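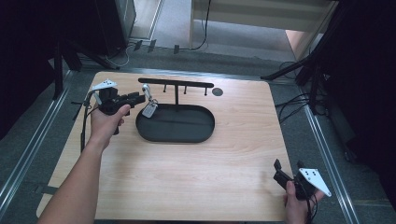
Waraporn Chaiyaporn
Front desk and key cabinet, Munik Studios

Hello everyone,

Thank you for all the kind replies about the key stand, and sorry to be slow in answering. I had meant to write on Tuesday and then the phone started, you know how it goes. I'll put the earlier message in again so that people who have just joined the list can follow.

> From: El Fassi, second floor
> Subject: Re: keys on the front table
>
> Is the little black stand with the tray staying? I like it a lot
> better than the drawer, but I never know which things should hang
> and which should go in the tray. Also my key tag keeps ending up
> under somebody else's gloves. Could we have a rule? And can I bring
> in a fob with a long strap, or is it going to be a nuisance?

Yes, it's staying! I'm so glad you like it. I bought it for myself at first, for bracelets and things, and then it seemed a waste to keep it at home when we were all digging around in that drawer every evening. It has three pegs under the bar and the tray below, and I think that is plenty for one table if we're a bit thoughtful about it.

So, a rule, or as close to a rule as I ever get. Anything on a ring goes up on the bar, with the tag facing out so the next person can read it without taking it down. The tray is for small loose things only - a single key, a coin, the earring somebody found by the sink (still here, by the way, please come and get it). Gloves go on the shelf. I know the tray looks like a nice place for gloves, and I've done it myself, but then the keys go missing underneath and we all stand there patting our pockets. 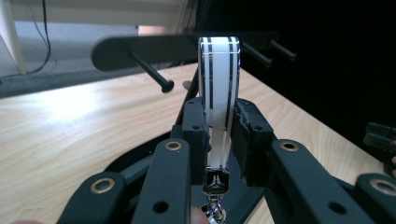 As for straps, I'm all for them. A wide one is so much easier to find at the bottom of a bag than a bare ring, and if it has a stripe or a badge on it, even better, we'll all know it by sight after a week. The only thing I'd ask is that you hang it by the loop and let the metal end hang down, so the clasp doesn't scratch its neighbor. If it's a very long one, fold it over once. The strap I ordered from Bestora came out longer than I expected and it swung right into the tray until I doubled it.

El Fassi also asked me in the hall whether the stand could move closer to the door. I did try it at the corner for a day, and I kept catching it with my sleeve on the way past.

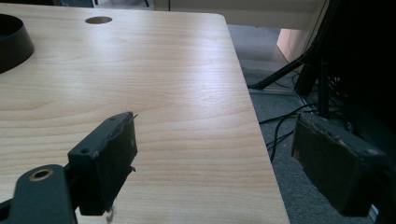 I'd like to keep it well back from the edge, please, and off to one side of the cable hole, so whoever needs to plug in a laptop can get the cord through without shifting everything. The Dalska people on the ground floor have a stand with a clamp, and if ours ever gets knocked over I'll ask them where it came from.

One last thing while I have you. If you take a spare home by mistake, just hang it up again in the morning, you don't need to write me a note (although the notes have been lovely).

Warmly,
Waraporn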